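Folding for Small Drawers: Which T-Shirt Fold Takes the Least Room?
Kumudini Khan and Sewwandi Karunaratne
Final report, 20 May 2020

Why we picked this

Our dorm drawers are tiny, and we both own way too many T-shirts! We wanted a fold that any first-year could learn in one evening and still remember in February, when the laundry piles up.

What we did

We used 20 cotton T-shirts and tried three folds: the plain half fold, the roll, and the sleeves-in fold. For the last one you lay the shirt flat, bring both sleeves in over the body, then take the hem by its two corners and carry it up toward the collar. Keeping the hem tight between your hands is the whole trick — let it droop and you get a lump in the middle.

What we found

We loved the sleeves-in fold. The stacks stood up straight and we could slide one shirt out without wrecking the rest (the half fold failed at this every single time). Rolls were the fastest, but they came undone when the drawer was opened hard. Thick prints fought us a little with every method.

Next we want to try long sleeves, and maybe hoodies if we can find a bigger table.

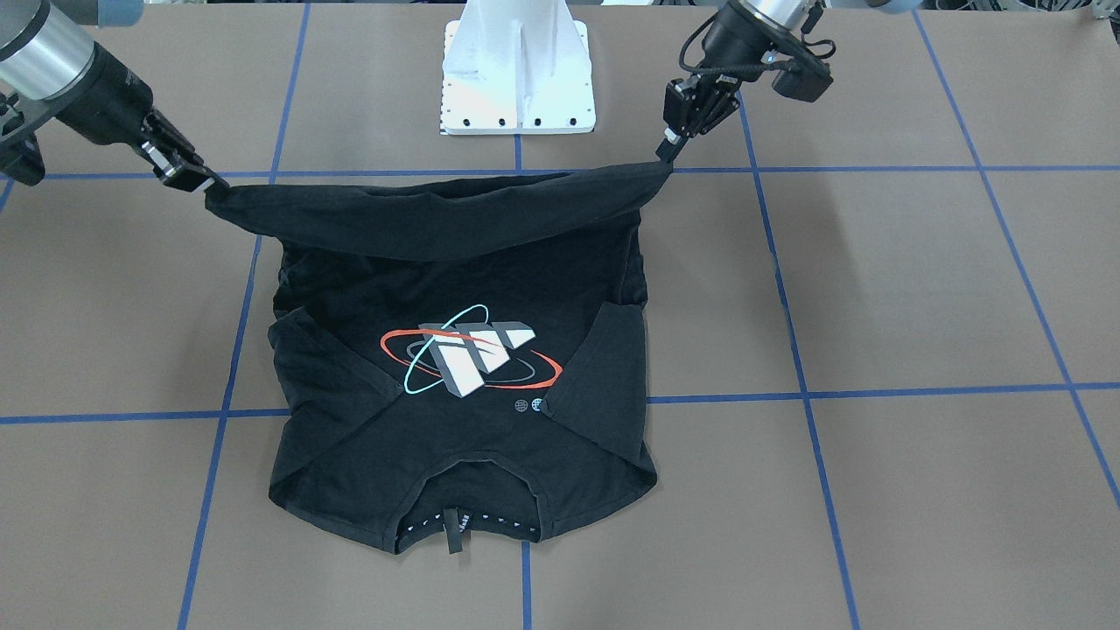
Figure 1. Sleeves-in fold on a black T-shirt, with the hem held at both corners.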